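打印 | 发送邮件

工作记录 2023年11月19日
台面区整理、咖啡机垫脚、瓦楞纸余料

先记正事,免得又忘。

今天主要三件:一,咖啡角台面清出来;二,纸板余料按厚度重新归类;三,给咖啡机下面的减震垫定方案。第三件没做完,原因在后面写。

上午到的时候台面上还是前一晚的样子,Zuweira 的样品盒摞在水池边,Theophilus 的切割垫压在滤纸上面。滤纸有一叠边上卷了,能用,放到最上面先用掉。样品盒问过 Zuweira,她说灰标签的留,没标签的拆平当余料。拆了。拆的时候发现有几个盒子底部用的是热熔胶,撕下来会带掉一层面纸,这种不要进"可测试"那一摞,做垫料可以,做压缩试样不行。以前没写清楚,所以二月那批数据里混进去过,Shakuntala 查了两天才查出来。再写一遍:面纸破损的不做试样!!

清台面的顺序记一下,下次谁做照着来:
- 先拔电,再挪东西。线从机器那边绕过来,容易勾到杯子。
- 台面先干擦,把纸屑扫掉,再湿擦。反过来的话纸屑会糊成一条一条的,缝里抠不出来。
- 滴水盘单独拿去洗。格栅背面记得翻过来看。
- 擦完等干透再放纸板。等!上回没等,最底下一张吸了水,鼓了一块。

清洁剂用的是 Dotier 那瓶,按瓶身说明稀释的,没有自己乱加。喷布上,不喷台面,喷台面会往机器底下流。瓶子剩得不多,采购单上加了一瓶。Afia 问能不能换没香味的,单子上备注了,看供应那边有没有。

关于垫子。

起因大家都知道,机器打水的时候整个台面在抖,旁边放的电子秤跳数。秤放在台面另一头也跳,只是小一点。Ewurabena 建议买橡胶脚垫,Owusu 那边报了价,起订 100 个,我们只要四个,这就很尴尬。所以我想先用手头的瓦楞纸余料压一叠出来试,反正余料多得没处放。纸板当减震垫肯定不是长久的办法,受潮就塌,这个我知道,别在群里再提醒我了。目的是先摸清楚要多厚、多硬,再去找合适的橡胶或者软木。

余料来源三种,记在这里:
Braltlow 的,单瓦楞,比较硬,切口干净,折的时候会脆响。
Grostgate 的,软一些,楞型看着细一点,没拿卡尺量,别引用我这句。
还有一堆不知道哪来的,统称杂料。杂料不进记录,只拿来练手。

切法:先用钢尺比着,刀片换新的。旧刀片切出来楞会被压扁,从侧面看孔是歪的,叠起来高低不平。垂直楞向和顺着楞向各切了一组。顺楞切容易切偏,刀会自己滑进沟里,手要稳,多走几刀,别想着一刀断。Theophilus 一刀断了,切完歪的,他自己也承认。手套要戴,左手那只,压尺子的那只手。

叠法试了三种:
(1) 全部同向。压下去以后偏软,一边先塌,不好控制。
(2) 一层横一层竖交替。稳很多,但是切口看着乱,边上不齐。
(3) 两层横夹一层竖。跟(2)差不多,费料,放弃。

目前倾向(2),但是同向的也留了一叠做对比,手压起来的手感差别挺明显,写文字写不出来,来的人自己按一下。

没有用胶。原因是胶一干就硬了,等于加了一层板,测出来的是胶的性能。Shakuntala 说可以点四个角,我觉得可以试,下次。临时固定就用手夹着,放进托盘以后上面压一块平板。皮筋不行,会把边勒进去,一勒一道印子,那个位置以后就永远是软的。纸胶带勉强可以,只缠一圈,别拉紧。

称重:每叠称了,数字写在纸质本子上,没来得及誊。秤的上限是 2,000 克,够用。注意称的时候机器不能开,开了就跳(就是我们要解决的那个问题,哈哈)。湿度计读数也在本子上。本子在 Afia 桌上,蓝皮那本,不是黑皮那本,黑皮那本是采购的。

压的办法比较土:砝码一块一块加,每块 80 克,加完等一会儿再读高度。为什么这么小的砝码,因为大的借给隔壁了还没还。加到后面嫌慢,换了手压,手压没有读数,只能看回弹。手压要点:两只手从两头往中间夹,拇指搭在上面,别用掌根往下砸。砸一下楞就倒了,倒了就不回来了,这叠就废了。废掉的扔回收筐,不要放回架子上,我今天在架子上翻出来好几叠已经塌过的,谁放的我不问了。 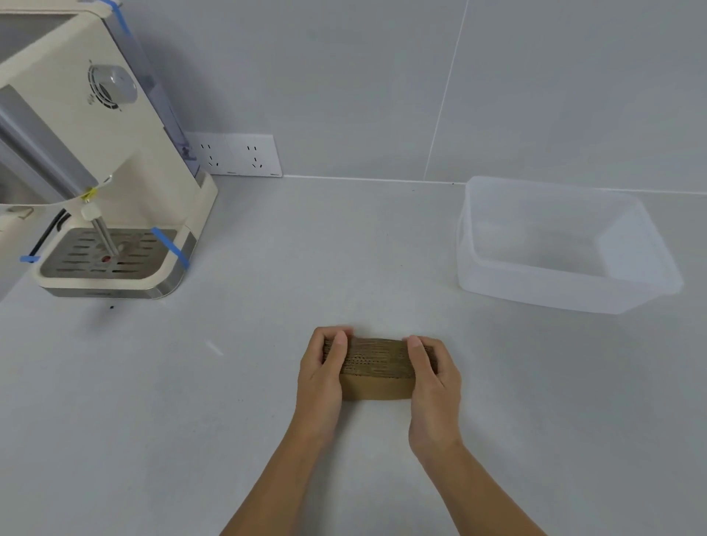

厚度先不定死。机器底下现有的脚能让出多少空间还得再量,量的时候要两个人,一个抬一个塞,别一个人逞强。水箱先取下来,空的时候再抬机器,带着水抬会晃出来,往插座那边流,这个很危险,红笔标了贴墙上。

咖啡机本身顺便也看了一下。蒸汽管每次用完马上擦,布要专用,挂钩上写了字的那块。奶渍干了以后要泡,泡完还得拿针通,麻烦得很,随手擦一下就完了的事。除垢这个月轮到 Theophilus,他说周末前弄,先记着。打完水以后旋钮要转回原位,再关电源。昨天有人没转回来,今天一通电就开始出气,吓我一跳。

磨豆那边的粉今天没管,下次一起弄。豆子还剩半袋,封口夹找不到了,先用长尾夹夹着。

下午讨论了一会儿,参加的有我、Ewurabena、Zuweira,Shakuntala 后半段来的。要点:

Ewurabena 觉得抖动未必是脚的问题,可能是台面本身跟墙之间没靠实,机器一震台面就跟着敲墙。她拿手按住台面靠墙那一边,声音确实小了。那是不是先把台面跟墙的缝塞上?我说可以一起试,但是一次只改一样,不然不知道是哪个管用。先塞缝,不动脚,记一轮;再恢复原样,只垫脚,记一轮;最后两个一起。三轮。每轮秤放同一个位置,位置用纸胶带贴了十字,别撕。

Zuweira 问能不能干脆把秤搬走。能。但是搬到里间就得来回跑,而且里间那张桌子是她自己在用,她说完自己也笑了。暂时不搬。

Shakuntala 提了一个我没想到的:纸垫放在机器下面,会不会挡散热。机器侧面和底下哪里出风要先看说明书。说明书在文件柜第二层,跟保修卡夹在一起,今天没去翻。没翻之前不垫,不通电试。这就是第三件没做完的原因。另外纸是可燃的,就算散热没问题,垫上以后也只能有人在的时候开,走之前必须拔。写进规程里,我来写。

余料归类的结果:
硬的放架子上层,软的放中层,杂料装箱放地上。每一摞最上面夹了一张条子,写来源和切的方向。方向用箭头,箭头顺着楞走。不要画成垂直的,以前有人画反过,我们为这个重做了一整组,气死。尺寸不统一的先不修边,修完就回不去了,等厚度定下来再统一切。

有一小捆特别整齐的单独留着,放在托盘里,谁也别拿去垫桌脚。桌脚要垫用杂料。对,说的就是里间那张桌子。

费用:今天没花钱。如果最后买软木垫,Owusu 那边另外有一个整板的报价,2,000 一张,太贵了,而且一张根本用不完。再问问能不能裁小块卖。Ewurabena 去问,她跟那边熟。问的时候顺便问硬度,他们目录上那一栏是空的。

待办(谁有空谁先做,做完在后面写名字):
- 翻说明书,查出风口位置和底部间隙
- 抄本子上的重量和湿度到表里(Afia,你的桌子,你最近)
- 墙缝塞条,找一根软的,别用纸板,墙那边偶尔有水
- 砝码要回来
- 刀片补货,最后一盒开了
- 封口夹。。。
- 除垢,Theophilus
- 写纸垫临时规程,我

还有个小事,垃圾筒旁边的回收筐满了,纸板要踩平再放,踩的时候把胶带先撕掉,楼下不收带胶带的。今天撕了一堆,指甲缝里全是胶。

补:傍晚又按了一下上午那叠交替的,回弹比刚切完的时候差一点点,不知道是空气潮了还是压得次数多了。应该留一叠从来不压的做对照,早没想到。明天从 Braltlow 那批里面再切一叠,切完直接进密封袋,放干燥剂,袋子上写"勿压"。别的先这样,托盘给我留着位置,我明天上午接着弄。

打印 | 发送邮件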